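Bumden Gripper Club Handbook
Section 4: Setting Up a Recording Session

Print this page | E-mail this page

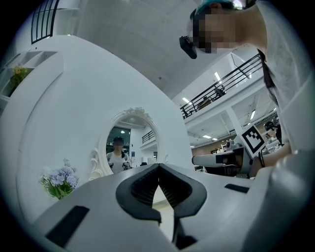

Jade Mellor wrote in the margin of the last edition that this section should come before the one on snacks, and that whoever put it fourth has never had to throw out an afternoon of recordings. The order stands. Read this one first anyway.

You will need: a hand-held gripper with its pads fitted, a charged battery, a printed marker on its mount, a cloth, and a partner who can sit through a calibration without humming.

4.1 Before you pick anything up

1. Sign the gripper out on the sheet. Write your own name. "Me" has been used, and it did not help.

2. Squeeze the trigger slowly and watch both pads. They should arrive in the middle together. If one gets there first, hand the gripper to Phong Lã and take another. Do not bend anything.

3. Wipe the lens with the cloth. Your shirt is a shirt.

CAUTION: Keep fingers out from between the pads while a partner is holding the trigger. The pads are soft. Your partner's sense of humor may be less so.

4.2 Placing the marker

4. Stand the marker upright on its mount at the edge of the work area. A slight tilt is fine as long as it stays the same tilt all session.

5. Hold the gripper at your starting position and check the preview. All four corners of the black border must show. The software wants the whole square and cannot be talked into three corners. The Turkgate team tried for most of July.

6. Move slowly from one end of your reach to the other. If the marker drops out for longer than a blink, move the mount and repeat this step.

NOTE: Mirrors. The tracker will happily follow a reflected arm or lock on to a reflected light. If your station has a mirror, do one practice run and play it back before recording anything you hope to keep. Changing your angle usually fixes it. Turning the mirror to the wall counts as redecorating and requires permission from Giang Phùng.

4.3 Recording

7. Say the task name out loud, then start. Use the name on the task card. We have recordings labeled "the cup thing" and "the other cup thing" and have lost track of which cup.

8. Begin and end every run with the pads open and the gripper still. Hold for 2 seconds at each end.

9. Work at the speed you would use if your grandmother were watching and the dish was hers.

10. If you drop something, finish the run and mark it as a miss. Do not delete it. Ashwin Chacko needs the misses for his half of the project, and he has been getting suspiciously few.

CAUTION: Lean over the work surface if you must, but keep your head and sleeves from blocking the marker. Long hair goes back, and so do lanyards.

4.4 Stopping

11. Stop at 200 runs, or sooner if your wrist complains. The Grirkthorpe record is well over that and was followed by a week of opening doors with an elbow.

12. Copy the files to the club drive before you switch the gripper off. The light goes out either way, so it is no guide to whether you remembered.

13. Put the gripper back on the charger, pads open. Return the marker to the flat folder. A creased marker is a bookmark.

Battery trouble, missing folders and arguments about step 10 go to Loan Dương.

Last revised 21 Jun 2026

Shares: 4 | Comments: 2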